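Project report: why our arm kept letting go of lunch
Efren Yap, second year, Moltania project group
Submitted 4/22/22

I should start with the fault, seeing as it ate most of my spring. Our job was to get a two-finger arm to pick up packed lunch containers from a table and put them on a tray, and by December we had it working nicely on plastic boxes. Then we swapped to steel ones with dark see-through lids (the sort people really bring in) and it all went wrong. The arm would close, lift, get a hand's width off the table, and open its fingers. Bang. Every time I thought I'd fixed it, it waited until my supervisor was in the room and did it again.

For anyone who hasn't read the group's first report: the arm is run by a controller we call Vondach, which is a small program that decides when the fingers have got hold of something. The camera side is called Jinatent and it finds the container and says where to grab. They were written by different people in different years and they talk to each other by passing a short message back and forth. Keep that in mind, it matters later!

My first guess was slipping. Steel is smooth, the pads on our fingers were old, so I replaced them and felt very clever. No change at all. The new pads gripped so well I had trouble pulling a box out by hand, and the arm still dropped it. I lost a week there, mostly because I wanted it to be the pads.

My second guess was weight. I weighed the container with food in it and got 900 grams, and the limit set in Vondach was 1000, so on paper we were fine. I did wonder whether the lift itself was pushing the reading over the limit, so I slowed the whole movement right down. It still let go, just more slowly, and somehow that was worse to watch.

So I did what I should have done first and read the logs. There were 2144 lines from one afternoon and I read them with a ruler against the screen like my gran does with the phone book. The drops all had the same thing in front of them: Jinatent sending the message "no object", and Vondach opening the fingers straight after. The grip had been good the whole time. The camera program was losing the box halfway up and telling the controller there was nothing in its hand, and the controller believed it.

Why was it losing the box? The lid, mainly. Jinatent looks for a container by its top outline, and it had learned that from pale, solid lids. A dark shiny lid changes a lot when you tilt it even slightly, as the highlights along the rim slide about and the flat part starts showing you the ceiling lights. On the table it was usually found without any bother. Off the table, moving, it came and went. The program gives each sighting a score, and with the box sitting still I was getting 83 out of a hundred, so of course all my early tests looked great. I had only ever tested it sitting still.
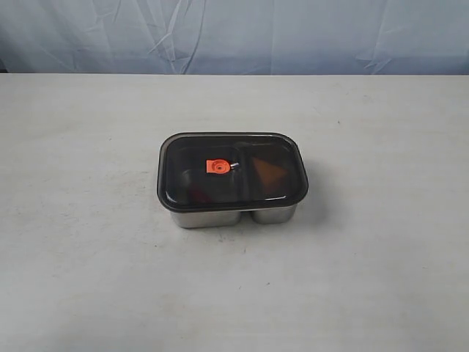

The second half of the fault is the bit I'd call a safety matter, and it's in Vondach. Opening the fingers was treated as the safe thing to do whenever the two programs disagreed. I can see how that came about: the first version was meant to hand things to people, and if you've got someone's thumb you want to let go. Holding a steel box above a table with a person's knees under it is another story. One drop bounced off the edge and landed next to my foot. I wrote it up on a near-miss form, and we stopped running the arm with anyone sitting down.

What I changed:

The controller now checks the finger pressure before it believes a "no object" message. If the fingers still feel something, it stops moving and holds.

If it has held for a while and nothing has cleared up, it lowers back to where it picked up and only opens once it's down.

The big red stop button still cuts everything, and I've left that part alone.

I also added a set of tilted pictures of dark lids to what Jinatent learns from, which helped, though it still loses the box now and then under the window in the Rees room when the sun's out. The difference is that losing it no longer means dropping it. It just hangs there looking puzzled until the view comes back or it gives up and puts the thing down.

Still to do: the hold time is a number I picked by feel, and someone ought to test it properly. I also haven't tried a container with soup in. My supervisor has asked me not to until the floor mats arrive.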